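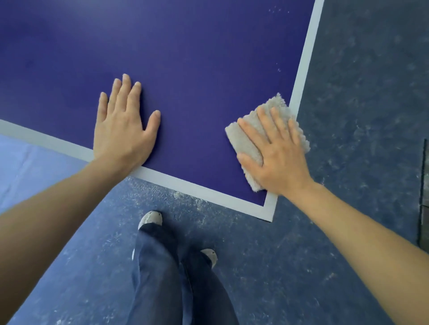
Okay, week five, surface prep! I know most of you signed up for the Zirker workshop to get to the fun part (the glue, the layout, the big reveal), but we're spending a whole session on wiping things down and I'm not sorry. Start by getting your panel flat on the floor so you can lean over it with your weight. I like one hand spread wide on the sheet to hold it still and the other on a folded terry towel, fingers open, so the pressure goes through the whole pad. Go right over the edge onto the pale border when you get to a corner. And look along the border for little white specks, they love to sit there, and on a dark violet sheet you'll spot them easily.

Fold the towel into a rough rectangle. When one face gets grubby, flip it, then refold. A wadded-up towel leaves streaks, and I have a whole shelf of streaky panels from last December if you want to come see.

Things people asked me on the way out last time:

Can I use paper towels? Please don't, they shed.

Do I spray the panel or the towel? The towel. Lightly!

How long does it take? Longer than you'd like. My first big job for Farnovness used up nearly 100 towels, though I was pretty bad at folding back then.

For next week, read the Wattimena handout up to the part on seams, and bring your own towel (washed, no fabric softener). We're back in the Fatumholm room, so wear pants you can kneel in.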